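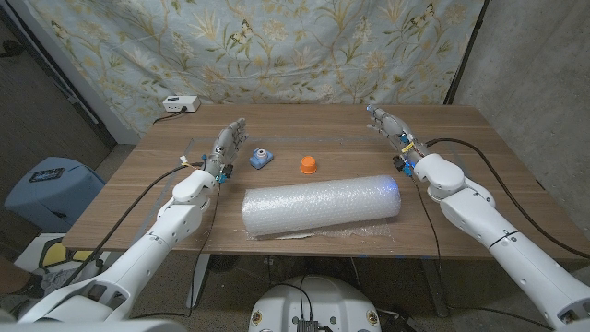
Sengate Clear Bubble Wrap, Table Roll

Sold by Koltico Packing Supplies
Home > Wrapping and Padding > Bubble > Table Rolls

In stock. Leaves our warehouse within 2 working days.

It's bubble wrap. You know what it does, and you have probably already decided which member of the household is going to be told to stop popping it. What we can tell you is why we carry this roll and quietly dropped the two we used to sell.

The Sengate is made to lie across an ordinary table while you pack. Big warehouse rolls are cheaper by the foot, and if you have a warehouse you should buy one. In a dining room they stand in the corner like a guest who missed the last train, and sooner or later they fall on somebody. The Table Roll goes in front of you, sideways, and you pull the loose end up and over whatever needs wrapping. When you're done it fits on a closet shelf next to the fan you keep meaning to fix.

The film is clear, so a little blue toy camera still looks like a little blue toy camera after the first turn. After three or four turns it looks like a cloud with something in it. We suggest writing on the outside of the bundle with a marker before you forget, and you will forget.

What it's good for

Small things with corners. Toys with a lens or a knob that sticks out. Cups, glasses, egg cups, the ugly vase. Picture frames, if you double up on the glass side. Christmas ornaments in January, when everyone else has gone back to work and you are alone with the box.

What it's not so good for

Anything heavy. A cast iron pan will flatten the bubbles and arrive wrapped in what amounts to a plastic bag. For pans, tools and dumbbells, look at our Flatix corrugated sheets, which are dull, brown and very strong. Oil paintings and anything with a soft finish want tissue against the surface first, as bubbles can leave a pattern. A customer once sent us a photo of a piano stool with polka dots. We were sorry about it, and we did laugh.

How to wrap a cup without using the whole roll

Pull out enough film to go around the cup twice and cut it. People hate cutting. They like to wrap straight off the roll, and that is how a cup ends up the size of a melon.

Lay the cup on its side at one corner of the piece, bubbles facing in. Tuck a scrap inside the cup. Roll toward the far corner, folding the sides in as you go, and tape it once. One piece of tape is plenty. The person opening it has done nothing to deserve more.

If the cup has a flared rim or foot, give that end an extra fold. It's the bit that chips.

Specifications

Roll width: 2 feet
Length on roll: 50 feet
Color: clear
Bubble size: small
Perforated: no (see below)
Core: cardboard, suitable for swords once the roll is finished
Sold as: single roll, or carton of 5

About the perforations

There aren't any. We get asked for them a lot. Perforated film tears neatly at the length the factory picked, which is rarely the length of your teapot. It also tears neatly when you didn't ask it to. Scissors work fine. If you'd like something better than scissors, the Kohlhase hooked cutter is on the Tools page and has a guard, so you can leave it on the table among the wrapping without finding it later with your elbow.

Storing it

Keep it flat or standing, out of the sun, with nothing stacked on top. A strip of tape on the loose end stops it from unrolling down the hallway. Rolls kept in a hot attic will go limp over a couple of summers. Leftover pieces can be used again as long as most of the bubbles still have air in them. Press a patch with your thumb to check. Press only the one patch.

Shipping and returns

Orders over $115 ship free to the lower 48. Rolls are light but bulky, and the carriers charge us for the bulk, so a single roll costs more to send than seems fair. Add tape and a few boxes to the same order and it stings less.

Unopened rolls can come back within 50 days. Opened rolls can't, and yes, we can tell.

Yes, the rolls ship in a plain box with nothing around them. We did once receive an order note asking us to pad the bubble wrap carefully. It was followed to the letter by Dong-hyun Min in our packing room, who used more bubble wrap.

Customer notes

"Did the whole china cabinet with one carton and had a roll left. Nothing broke except a saucer I dropped before I wrapped it."

"Good wrap. Wish it was perforated."

"Bought for a move. My son has the tube. We have all been hit with the tube."

"Narrower than the stuff I had at work, but it doesn't take over the table. Four stars because the tape strip on the end was hard to find. It's clear tape on clear plastic, come on."

(Fair point. Rolls packed after 19th May have a colored strip on the loose end.)

Goes with

Kohlhase hooked cutter
Flatix corrugated sheets, plain brown
Koltico paper tape, wide
White tissue, acid free
Marker, black, for the thing we said you'd forget

Questions about larger amounts? Write to the packing desk through the Contact page and tell us what you're wrapping. It helps us suggest the right roll, and some of the answers are wonderful.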